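**Item 3797. Travitz Treaty Register, desk edition**

The Travitz Treaty Register is a printed reference to bilateral and multilateral agreements on arms control, borders, transit and sanctions relief. It is edited by Agathe Hervieu and published by Belov. The current edition has 1434 entries.

Each entry gives the parties, the place and date of signature, the date of entry into force, the depositary, and the notice period for withdrawal. Where a party has signed but not ratified, the entry says so. Agreements that were never submitted for ratification are listed under their own heading, with a note on how each party describes its legal standing.

## Contents

- Main register, by year of signature
- 13 annexes, including model inspection clauses and dispute procedures
- Arnardóttir index of parties and former parties
- Table of reservations and declarations
- Fold-out chart of expiry and review dates

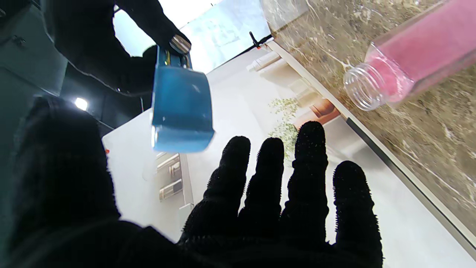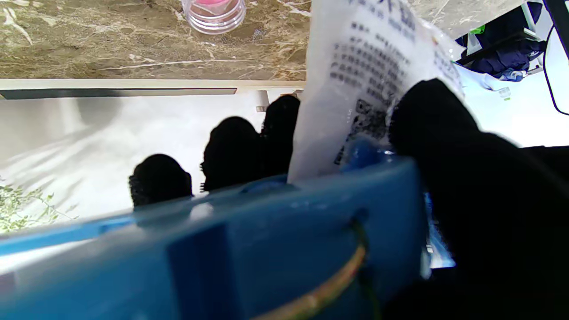
*Top: blue scoop and black glove. Bottom: blue container with cord.*

## Format

Hardcover, sewn binding, two ribbon markers. Text is in English. Treaty titles are also given in the authentic languages. The print run is 3000 copies, and the register is not reprinted between editions.

Buyers of the desk edition get the January supplement at no extra charge. It covers new signatures, withdrawals and changes of depositary, and its pages are numbered to follow the last annex. Corrections to existing entries are printed on gummed slips.

## Digital access

A searchable copy is available through the Kivari reader. One login is included with each printed set. Libraries and ministries that need more than one login should order the institutional license, which is a separate item. The digital copy does not include the fold-out chart.

## Not included

The register summarizes agreements and does not reproduce full texts, except for the model clauses in the annexes. Side letters are listed only if at least one party has published them.

Earlier editions are out of print. Supplements to the previous edition can still be ordered while stock lasts, but the page numbers do not match this one.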